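Acceptance

The contract between Oltmanns and Tatach ran to 841 clauses, and the cup was in clause 9. A beverage, it said, shall be stirred to uniform consistency in an open vessel without displacement of the vessel. Elie Nassar had written that sentence in March, at his kitchen table, while stirring a coffee.

Ilango Rai had been given the job of deciding whether a machine could do it.
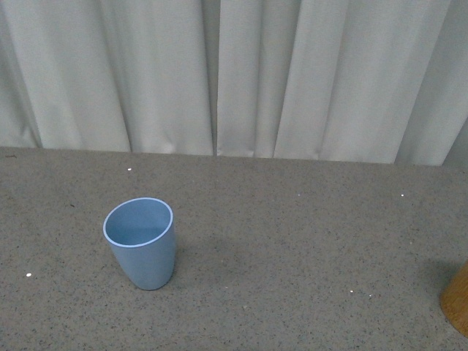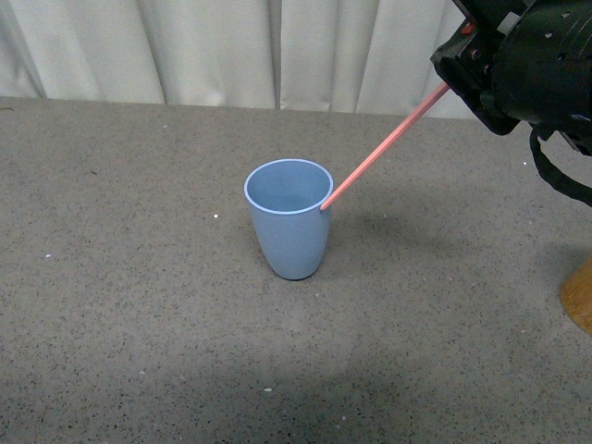 Clause 9, open vessel. The stick is in the second picture only.

"Define displacement," Rai said.

Nassar was sitting on the windowsill with the contract open on his knees. He had come down from the Oltmanns office for the afternoon and had not taken his coat off.

"It moves," he said.

"By how much?"

"At all."

"A cup moves when you stir it. Yours moves. You hold it with the other hand."

"Then have it hold the cup with the other hand."

"You bought one hand," Rai said. "Clause 2."

Nassar turned back to clause 2 and read it. It was a short clause. He read it for longer than it required.

Rai was the evaluator. He worked for Drovus, a firm with no stake in the result and a fee that was the same either way. Tatach made the arm. Oltmanns ran canteens, and wanted to know whether it could put an arm in each of them for the work at the end of the day: wiping, stacking, stirring, rinsing, putting the lids with the things the lids belonged to. Clause by clause, the answer so far was that it could do most of these in the order listed, at the speed of a person who had been asked to do them while reading.

He set the trial going again. The arm came down with the stick and stopped with the tip at the rim. It did this for a while.

"What's it doing?" Nassar asked.

"Estimating."

"Estimating what?"

"Where the edge is. It has the edge from the camera and it has the edge from the force sensor, and the two disagree. It would like them to agree before it goes in."

"By how much do they disagree?"

"Less than the thickness of the cup."

"So it could just go in."

"You could just go in," Rai said. "You'd hit the side, the cup would shift, and you'd correct it without knowing you had. If it hits the side, that's a displacement event, and I have to write it down."

Nassar looked at the arm. It had not moved.

"My daughter does this," he said. "She's 5."

"Does she hold the cup?"

"She holds the cup and the table."

Rai typed something. On the monitor the estimate narrowed, widened, and narrowed again. The stick lifted, shifted left, and came down inside the cup without touching the wall. It went around. It went around again. The motion was clean and very even, and the cup stayed where it was.

"There," said Nassar.

"There's nothing in it," Rai said.

"I can see that."

"The clause says a beverage. This is a dry run. Drag from a liquid is a different problem, and drag from your hot chocolate is a different problem from that. I read the ingredients. It settles."

"It isn't supposed to settle. That's why we stir it."

"Yes."

Nassar got down from the windowsill. He walked over to the monitor and stood behind Rai's chair, where the trial log was scrolling. Each line had a time, a force and a verdict. The verdicts were mostly PASS. Now and then there was one that said HOLD, which was the word the system used when it had stopped to think and had not yet failed.

"Is HOLD good or bad?"

"The contract doesn't say."

"What do you say?"

"I count the duration. If your line is eleven people long and each one gets a HOLD, the last one goes back to his desk without a drink. From the arm's point of view everything went well."

The vendor before Tatach had been called Zalteo, and its machine had not had a HOLD. It had gone straight in every time. Rai had evaluated that one too, in a room down the hall, and had signed for the replacement flooring. He had recommended in his report that future systems be permitted to hesitate. He thought about that report more often than he had expected to.

They ran it with water. The first trial passed. In the second the cup crept toward the far side of the table, a little with each turn, and the arm followed it. The stirring itself remained excellent. Rai stopped it, put the cup back on its coordinates and wrote: vessel displaced, task otherwise complete, system unaware.

"It was aware," Nassar said. "It followed the cup."

"It was aware of where the cup was. It wasn't aware that this was wrong."

"Can that be added?"

"Anything can be added. It would be a new clause."

Nassar sat down on the other chair and finally took off his coat. He found a pencil in the pocket. In the margin beside clause 9 he crossed out "without displacement" and wrote "without displacement that a reasonable person would mind," then looked at it and handed it across.

Rai read it twice.

"I can't test this," he said.

"No."

"Who's the reasonable person?"

"I assumed it would be you."

Rai gave the page back. He got up, filled the cup again from the jug by the sink, and put it down. Then, while the arm was still folding itself back to its start position, he tore a square from the roll of rubber shelf liner in his drawer and slid it under the cup. He did not enter this in the log. He pressed start.

The stick came down, held, went in and went around. The cup stayed put. The line on the monitor said PASS, and so did the one after it.

"Is that allowed?" Nassar asked.

"I'm looking for where it says it isn't." He had the contract open at the section on fixtures, which began at clause 300 and was long. "What does a square of that cost you?"

"Nothing. We line the trays with it."

"Then you might want to write that down somewhere," Rai said, and turned the page - there were a great many fixtures - and kept reading. Behind him the arm returned to its start position, and waited for the next cup.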